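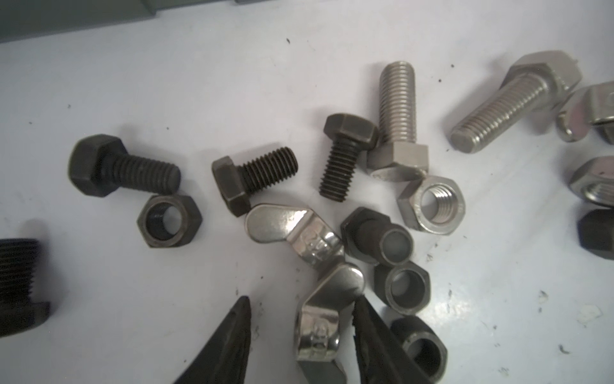
I'd been meaning to visit the Dumis center for most of the summer, and their open day finally gave me a reason to get in the car. It's the newest of the childcare places in Clustberg, over on the Drurnitari side of the river, and with a toddler of my own on two other waiting lists I went partly as a writer and partly (mostly, if I'm being fair) as a mom.

Soledad Ventura, the director, met us at the gate and took us around in small groups. She has been doing this work a long time and it shows in how she talks to children — down on one knee, no sing-song voice, and plenty of time for them to answer. The center is licensed for 55 children but has only opened five of its seven rooms, and she told us straight out that the other two are waiting on teachers. She had offered one job three times in August, and each time the person took something at a warehouse for better pay and no diaper duty.

We saw the baby room first, with its row of cribs and a rocking chair I could have happily stayed in all morning, and then the threes and fours, who were busy with a very serious funeral for a beetle. Lunch is cooked on site. We were each given a small bowl of lentil soup, and I went back for another, which I hope was allowed! 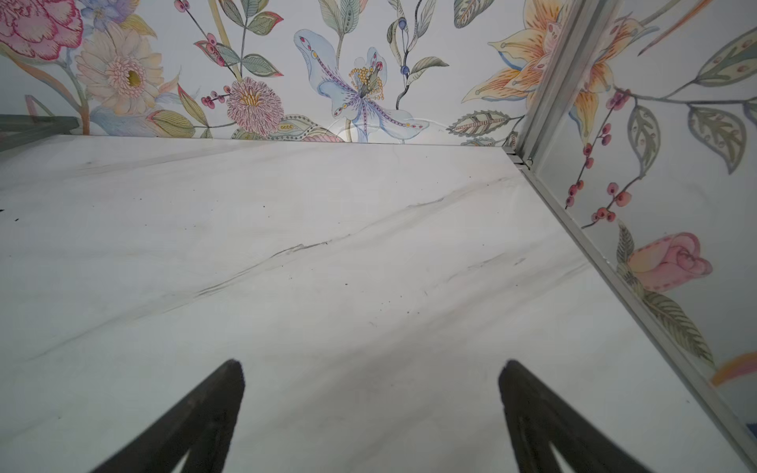

## What it costs, and who gets in

Full-time infant care is $428 a week, and the older rooms are a little less. There's a sibling discount, and they take state subsidy. The waiting list is kept by date, with no fee to join, and staff children come first.

Solange Dhillon, a dad's sister who had come along in his place, asked about late pickup, and I was so glad she did. You get a grace period of 7 minutes, then they start charging. Soledad said most families from the Matei plant have a neighbor on the pickup form for exactly that reason.

I put our name down before I left. The next open morning is in the spring, and you should park on the street, as the lot is tiny and I had quite a time getting out of it.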